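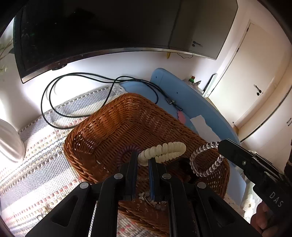

The Lemater open house takes place in what was, until quite recently, a bed store, and the company has kept a good deal of the stock. You walk in past the coat hooks and straight into six made-up bedrooms standing in a row, like a very calm street. The theme this January was small storage, meaning the stuff that lives on top of other stuff, and the bedroom I liked best was the one that took the subject least seriously. A brown wicker basket sat at an angle on a patterned bedspread, half on a light-blue padded board, with spiral coil hair ties on and around its near edge: a cream-white one bent into a horseshoe, a clear one, a dark purple one curling over the inner rim. I have owned hair ties like these for years and they have never once made it all the way into the basket either. I felt seen.

I should say how I ended up there. I write up trade open days for a regional home goods newsletter, and the invitation promised "an immersive morning in domestic order," plus lunch. The drive took 80 minutes. The parking lot was full when I arrived, so I left the car behind a carpet outlet and walked back along a road with no sidewalk, in shoes chosen for an immersive morning.

Registration was a folding table and a box of lanyards. Mine said GUEST in letters large enough to read from the carpet outlet. You also got a tote bag holding a pencil, a catalog of 68 pages and a smaller tote bag. I asked what the smaller bag was for and was told it was for organizing the larger one, which I think was sincere.

Back to the baskets, which Lemater sells under the Honent name. The wicker one on the bedspread was rectangular with rounded corners, woven on the diagonal in glossy reddish-brown strands, and with the sun on the far side of it the rim lit up very nicely. Someone had tucked a few small dried white flowers into the weave near the bottom. I have mixed feelings about flowers on a basket. They look sweet in a showroom and at my house they would be dust with stems by spring. Still, of everything I saw that morning, it was the piece I kept walking back to, and I noticed two other guests doing the same while pretending to look at the pillows.

The other bedrooms were more disciplined. One had nothing on the bed except a tray, and on the tray a smaller tray. One was meant for a teenager and contained no evidence of ever having met one. The room at the far end had a wall of shallow fabric bins with a label holder on each, and the labels had been filled in by a person with lovely handwriting and a limited idea of what people own: "Scarves," "Letters," "Ribbon." I looked for "Cables, Unknown" and came away disappointed.

At eleven there was a talk in the back, given from a stool, on what the company calls the landing zone. A landing zone is the place you put things down when you come in or go to bed. The argument was that you should stop fighting it and put a container there. I agree with this completely, and could have agreed with it in far less than the forty minutes it was given. The most useful part came in the questions, when a woman near the front wanted to know why every basket in the range was either too deep or too small. The answer had to do with shipping. Baskets that nest travel cheaply, and baskets that nest have sloping sides, and sloping sides eat the space at the bottom. She wrote this down. So did I, with the free pencil.

Goossens, who supply the bedding for the showroom, had a corner to themselves with swatches on rings. I am fond of a swatch ring and spent longer there than I needed to. Their patterned spreads are heavier than they look, which matters if you plan to stand anything on one. Baskets on a light, slippery quilt creep toward the floor all night. Their representative told me the heavier weave is being dropped next season in favor of something "more fluid."

Lunch was sandwiches, and they were good. They were also served in baskets, lined with paper, and there was a certain amount of looking underneath to see the price.

The afternoon belonged to Trema, the drawer divider people, who had a long counter where you could set up a drawer yourself and take a voucher home for trying. I set up a drawer. It looked wonderful, mostly because the things provided for it were all the same height and none of them was a roll of tape. The dividers click in at fixed points and hold firmly, and they come out again only with some language. The voucher is good until the end of next month and excludes dividers.

If you go to the next one, park at the carpet outlet from the start and do the bedrooms first, before the talk lets out and the aisle clogs up. Trade prices are printed on the back of the tags, so turn them over. The coffee is by the loading door and runs out early. I bought one basket, plain, without flowers, and it is on my bed now with the larger tote bag in it.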